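Tithing on gross or net, and does the church need to see the number?
Faith and Everyday Life > Money and Stewardship

hajek_v
Sun 2 February
Our church in Damville has started using a giving program called Wedix. You set up a pledge for the year, it takes the money out monthly, and in March everybody gets a letter comparing what they pledged with what they gave. The sheet that came with it says "the biblical standard is ten percent of gross income." No verse after it. I've read my Bible through more than once and I don't remember the word gross.
I'm not trying to get out of giving. I give. I just don't like being handed a payroll term as if it came down from Sinai. How do the rest of you handle this?

rimak
Firstfruits, Proverbs 3:9. The first portion comes off before anything else does, and that includes the government. I think that's where they get gross from, even if the sheet was lazy about saying so.

hajek_v
Firstfruits of what, though? A farmer in Israel gave from the crop that came up. He didn't give from the part the locusts got. My withholding never passes through my hands.

rimak
You get roads for it. Locusts don't pave roads.

chambi_e
Can I push on both of you? The tithe in the law wasn't one thing. There's the portion for the Levites in Numbers 18, there's the one in Deuteronomy 14 that the family ate together at the feast, and there's the third-year one for the poor and the sojourner. Depending on how you add them up you land well over ten percent. So anyone who says "the standard is ten" has already picked one and dropped the others. I've yet to hear a stewardship sermon on Deuteronomy 14:26, where you're told to spend the money on whatever you desire.

kmacedo
Ours did preach on that one, at Assunção, years ago. People were very quiet.
My problem is the letter more than the percentage. Who reads the letters before they go out? Someone has to run the report. I kept books for a congregation for 13 years and I wish I hadn't known half of what I knew. You do start to look at people differently. I'd hear a man complain about the carpet and think, well, you gave 3 dollars last month. That was a sin in me and the spreadsheet fed it.

sampaio_ron
You need records for tax receipts anyway. I don't see how a pledge letter changes that.

kmacedo
A receipt says what you gave. A pledge letter says what you didn't. Big difference when it lands in a widow's mailbox.

hajek_v
Exactly that. And the sheet quotes Luke 12:48 across the top. Look at who Jesus is talking to there. It's servants left in charge of a household, some of whom are beating the others. You could preach that passage at the elders before you preach it at the pew.

rimak
You could preach it at both. I agree it gets used as a fundraising slogan, but "much was given" surely covers money. I had a year of making 4,000 a month and giving almost nothing, and that verse did its work on me. Nobody sent a letter.

sampaio_ron
I'll defend the ten percent a bit. It's a number a kid can understand. My father gave it off the top all his life and never explained it in Greek or Hebrew. If you tell people "give as the Spirit leads," most of them find the Spirit leads to a twenty on Easter.

chambi_e
That may be true and it's still not an argument that it's commanded. 2 Corinthians 9:7 says each one as he has decided in his heart, not reluctantly or under compulsion. I would call an annual letter mild compulsion.

sampaio_ron
Very mild. Paul sent Titus around to collect. That's a man at your door.

chambi_e
Ha. Fair point. But Titus was collecting for hungry people in Jerusalem. What's the Damville pledge for?

hajek_v
Mostly the building. There's a line for missions and a line for the family we support in Ustham. When I asked how much of each 100 dollars leaves the property I was told that would be covered at the annual meeting.

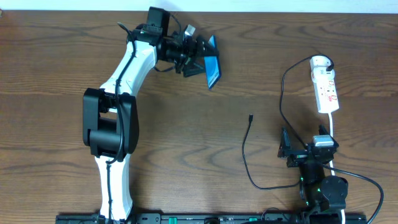
Two arms and a wooden tabletop.

kmacedo
Then go to the annual meeting and ask it again with people in the room. And ask who can see the individual figures. If the answer is more than one person, I'd want to know why.

rimak
Please ask kindly, though. Whoever wrote that sheet probably had a furnace bill in the other hand.

hajek_v
I'll be polite. I've already written the question down so I don't get wordy. I'm keeping my giving where it is and leaving the pledge line blank for now.

sampaio_ron
Blank is going to show up on the report too, you know.

hajek_v
Let it. I'd still like someone to give me the verse for gross.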